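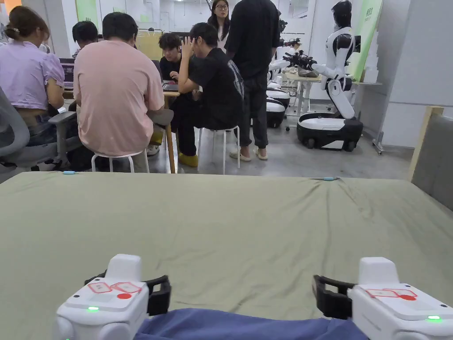
Where should a household fold its laundry? On a table, at standing height, with a cloth clipped over the top.

Most advice on folding concerns the fold itself: thirds or halves, sleeves in or out. I think the surface matters more. A bed is too low and too soft. The mattress gives under the hand, so a crease pressed into a pair of jeans opens again before the next one is made. A bare tabletop is firm enough, but light cotton slides on it and the second half of every fold drifts.

A plain cotton cloth corrects the sliding. Clips at the two sides stop the cloth from traveling with the garment. I have used a Pellel cover for two winters and a cheaper Witow one before that, and the difference between them is small. The cloth does not need to be ironed. Soft wrinkles under denim have no effect on the result, though under a thin shirt they can print through, and I smooth the middle by hand for those.

Simone Bragança, who ran the hotel laundry where I worked, objected to cloths altogether. Her tables were bare and her staff folded 300 towels before noon. Towels grip each other, so her case does not carry over to mixed home laundry.

Color is a minor point. A mid green shows up both white lint and dark socks. Denim should go last in any case, with the waistband toward the folder and the heavy seam on the outside of the fold.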